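Skellon hand gripper kit: worth it for collecting at home?

Posted in Kits and Grippers

Has anyone here used the Skellon hand-held gripper kit for longer than a weekend? I've got 315 put aside for it and I want to record everyday tidying jobs at home, mostly picking things up off a table and putting them in a box. My main worry is the pads. I've read they mark easily and slip on anything shiny. Is it tiring to hold, and does it cope with wrappers?

Rónán Lenihan

3 replies, most helpful first

Apostolos Alexiou

I've had mine since February and I love it! Snacks are the best thing you can practise on, because every packet behaves differently. I put an open cardboard box along one side of the dining table, leave the treats in the middle and work through them one at a time. A Snickers is a lovely easy start (firm, narrow, the fingers close on it and off you go). Wrapped sponge cake is where you learn some manners, as it squashes long before you feel anything in the handle. Flat packets are the real test. Come in low, with one finger almost brushing the cloth, and pinch the edge up. 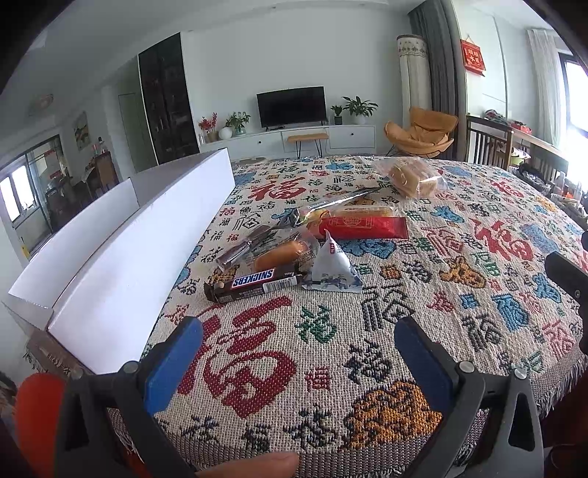

Settings and care

Open the jaws fully before each reach, even for small things. It feels slow for the first 100 goes and then your hand does it without asking. Wipe the blue pads with a barely damp cloth after each session and let them dry before you start again. Mine had a bit of slip on clear plastic until I did this, and now they hold nicely. Check the little screws near the fingertips too, one of mine worked loose in the first week. As for tiredness, I stop after roughly 20 minutes and swap hands, and my wrist has been fine. A patterned tablecloth is no trouble at all for me, I leave ours on.

Nitomix

Good kit but the instructions are thin. It took me 4 evenings to get the setup software to behave. Get spare pads with your order, postage on its own is silly.

Xenos

Haven't got this one, I've got the older model. Pads were rubbish on that. Might be different now? There was a Skellon table at the Florkstead makers' day and the new one felt lighter to me, but I only held it for a minute.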